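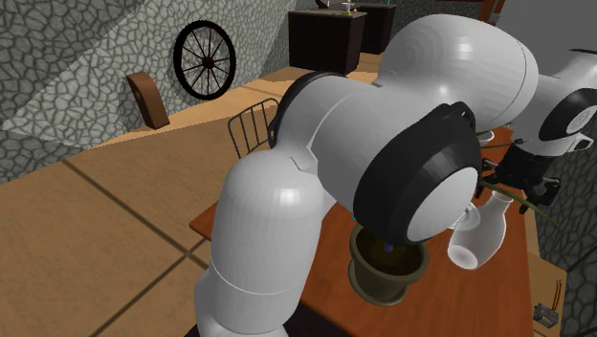
FOR IMMEDIATE RELEASE

Wiltine opens second repair counter at Horgan, adds lamp and small appliance days

September 2023

HORGAN - Wiltine, the walk-in repair shop for household goods, is opening a second counter on the ground floor of the old Skodberg shoe warehouse. Doors open at 10 a.m. Free coffee till it runs out. Parking in back, entrance on the canal side.

The new counter takes lamps, toasters, fans, sewing machines, radios, vacuum cleaners and kitchen mixers. No microwaves. No TVs. Clocks by appointment only, ask for Yusri.

Wiltine started with one bench and a borrowed soldering iron. Last year the original shop on Skestus Street logged 2000 items across the counter. Of those, 644 were lamps, which suprised everybody on staff. Mostly bad switches and cracked cords. The wait for a lamp got as long as three weeks before the holidays, and people let us know it.

"We were stacking floor lamps in the hallway," said Izzati Gunawan, founder of Wiltine. "Folks had to step over them to pay. Customers have been asking for more space for two years and now they get it."

The Horgan space is bigger and has its own parts room. Shelving is going in this week, paint is done, the sign is late. Look for the green door until the sign gets here.

How it works: bring the item in, clean if you can, with the cord and any loose pieces in a bag. A repairer looks at it while you wait and writes up a price. Looking is free. If you say no to the price you take it home. If you say yes you get a ticket and a phone call when its ready. Flat price of $86 on full sewing machine service, cleaning and timing included, belts extra. Everything else is priced by the job.

Gilang Ismail moves over from Skestus Street to run the Horgan counter. He has been with the shop since the second year and does most of the motor work. Czesław Baran, retired from a career in industrial sewing, will be in for machine service in the afternoons. Bring the bobbin case. He asks every time and people still forget it.

"Old machines are easy, they were built to be opened," Baran said. "Bring me the heavy one from your grandmother's closet. The plastic ones I will also look at, but I will complain."

Lamp and Small Appliance Days begin at Horgan the first full week after opening, mornings only. Same-day fixes on plain switches, plugs and cords if the part is in stock. Line forms at the counter, no numbers, please dont call ahead to hold a place.

Also new: a used shelf. Items that were fixed and never picked up get held six months, then go on the shelf at low prices, each with a short warranty card. First batch is mostly box fans and one very good waffle iron. Owners get two calls and a postcard before anything is sold, so please keep your phone number current.

The Skestus Street shop stays open with the same hours. Tickets written at one counter can be picked up at the other, allow an extra two days for the van. Battery and bulb drop-off stays at Skestus Street only. Horgan doesn't have the bins yet.

A basic rewiring class, taught by Faizal Tambunan, is planned for December at the new location. Bring your own lamp. Sign-up sheet at both counters, small fee covers cord and plug.

Press are welcome to stop by before opening. Please call first, the floor may still be getting waxed.

Media contact: Izzati Gunawan, Wiltine, ext. 623

# # #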